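Search this site Search Go

Prultinura Lab Notes
Jan 21, 2018

Pouring set: status and changes to the recording procedure

Collection for the Prultinura pouring set continues at the Farken bench. The task is the two-object version: a bottle, a clear cup, a bare white table, and two arms under operator control. The target for this round is 1095 accepted episodes. An episode starts with both hands open and ends when the operator releases the pedal. The policy is trained on the joint positions of both arms and hands together with the camera streams, all resampled to a common clock.

Clear cups were kept on purpose. The Gulwood set used opaque mugs, and the model trained on it lost the rim as soon as a transparent cup was put in front of it. Start positions for the cup and the bottle are drawn from a printed list, and the operator does not choose them.

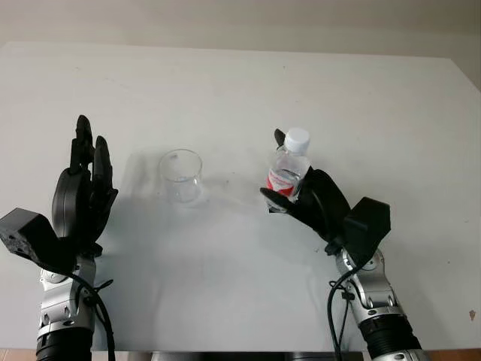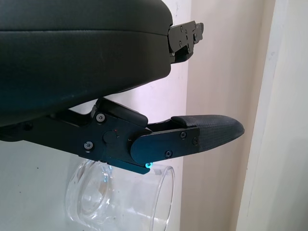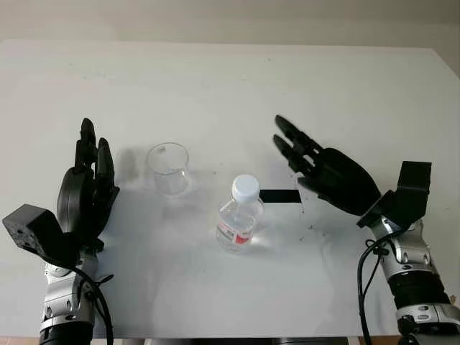 Two changes apply from this week. First, operators should pause for three seconds before the first reach. Earlier recordings began with the arms already moving, and the resampling step dropped those opening samples. Second, a failed grasp is no longer deleted. Keep the episode, mark it F in the log, and add the joint or finger at fault if known. Szilágyi style recovery training needs these – at present the set holds about 80 of them, too few to split for validation.

Review is still the slow part. Each episode is played back at 5 times speed and checked for dropped samples, clock drift between streams and a cup outside the marked start range. Drift has been the most common cause of rejection. A patch to the logger is being tested on the spare machine and will go onto the main one if it holds through a full shift.

The first training run on the partial set is planned for March. Requests for early access to the raw logs should state which streams are needed, as the wrist video takes up most of the disk.

We use cookies to improve your experience. By continuing to browse you accept our cookie policy. Accept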